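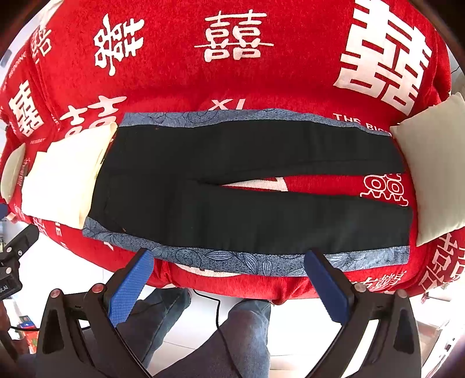 The Bustik finger set is a pair of parallel-closing adaptive fingers for hand-held gripper tools and for arms with a matching flange. It was compared with the Llanos rigid jaw on soft goods: garments, towels, and bed linen. Trousers are the hardest item in the set. Laid flat on a patterned mat over a cushioned surface, with slight wrinkles near the waist, a black pair gives the pads very little to close on, and the dark cloth hides its own seam line from most wrist cameras. The blue textured pads are meant to pinch at a hem or waistband edge, with the black frames giving slightly behind them.

Fitting. The set mounts with 2 screws per side. Tighten evenly and check that the pads meet along their full length before use. Pads are replaceable and are sold in pairs.

Comparison notes. Both tools were run by hand through 60 pick attempts on folded and unfolded garments. The Bustik fingers dropped the cloth 6 times, the Llanos jaw 19. Most of the Llanos drops came on single layers. On stacked layers the two were close — the rigid jaw closes harder and does well on a thick fold.

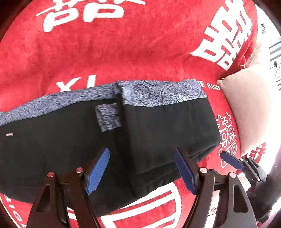
Thick folds do need a wide opening on the approach. If the fingers are half closed, the lower pad pushes the stack away and the top layer slides. Open fully, come in level with the fold, then close.

Controller. The Korkport unit reads finger position only. It does not measure grip force. The Damville controller does, and accepts the same cable.

Not recommended for wet cloth or sharp-edged parts. Page revised 8 October 2019.

Comments

Wálter Quispe: Do the pads wear evenly? Mine are smooth at the tips and like new lower down.

Yolanda Holloway: Same wear here. I swap left and right when I clean them — it helps a little.

Wálter Quispe: Thanks, will try. Denim seems to be the worst for it.

Contact | Copyright Bustik | Back to top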